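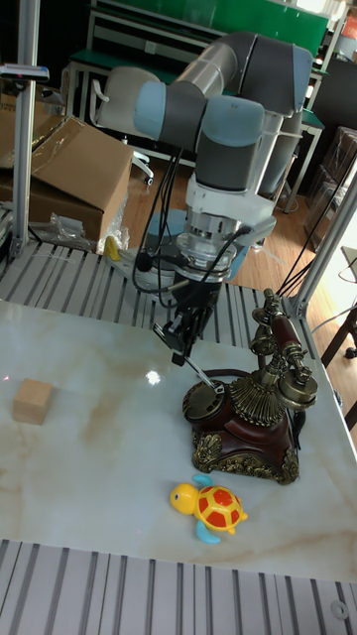
Greifer mit Metallstab am Wählscheibentelefon, Vorführplatz Cotville

Doson Greifer D 11 - Zweifinger, schlank, geduldig

Wer einen Greifer kaufen will, bekommt meist einen Würfel gezeigt, der von A nach B wandert. Den Würfel haben wir in Cotville auch. Am Tag der offenen Tür im September wollten die Besucher trotzdem alle ans Telefon.

Die Aufgabe: Stab ins Fingerloch, drehen, loslassen, warten. Maricruz Aguirre aus der Anwendungstechnik führt sie auf Wunsch gern vor. Mit der Neun beginnt sie ungern, die dauert.

Gewicht mit Flansch: 800 g
Artikelnummer: 2926
Preis: 1.031 Euro netto, Stab nicht enthalten
Lieferzeit: nach Absprache, also auf Nachfrage

Adapterplatten für die Baureihen Bisgaard und Erach liegen am Lager. Für alles andere bitte Bohrbild mitschicken, möglichst das richtige.

Vorführungen in Cotville nach Anmeldung, Beginn 11 Uhr. Eigene Werkstücke dürfen mitgebracht werden - Telefone bitte nur nach Rücksprache.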